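The planner that Subira Obura's team shipped in September does one thing the old one couldn't. It changes its mind.

At Skurnberg, where Obura leads the manipulation software group, the tabletop stack is called Galang. Until this year it worked like most of its kind. A perception module looked at the table once, built a list of objects and poses, and handed the list to a planner. The planner worked out every grasp and every path before the arm moved. If something rolled, the plan was wrong from that point on.

"You'd watch it reach with total confidence for a place where the strawberry used to be," says Obura.

The rewrite took two engineers, Danilo Tagle and Janelle Dagdag, most of a year. Tagle's half is the scene model, which now refreshes every 40 milliseconds and keeps a confidence value for each object. Dagdag's half is the planner, which commits only to the next motion and keeps the rest as a draft.

Toy food is the standard test set. The shapes are awkward in useful ways: a banana bunch with splayed fingers, a ketchup bottle lying on a plate, a colander full of small holes, cups seen from straight overhead. Fruit of nearly the same color is hard too. Two strawberries close together were often merged into one object by the old segmenter, and the arm would aim for the gap between them.

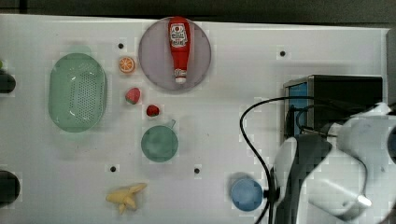
## Where the time goes

Speed was the first worry. Replanning costs compute, and Dagdag's early version stalled between motions while it searched. She fixed that by caching. The planner stores up to 1,000 recent path fragments and tries those first – a full search runs only when none of them fit.

Cables are still a problem. The scene model treats a loose cable as a fixed obstacle, so the arm sometimes takes a long way around. Tagle has a branch that models cables as flexible, but it isn't merged.

Lovely Villanueva, who maintains the test tooling, keeps 166 recorded layouts that every change has to pass in simulation before it goes near the hardware. She adds a new one whenever the arm fails in a way she hasn't seen. Most of the recent ones involve cup handles.

The group plans to move Galang to a second site, Kondmont, where the lighting is worse and the tables are a different height. Obura expects the calibration code to need the most work.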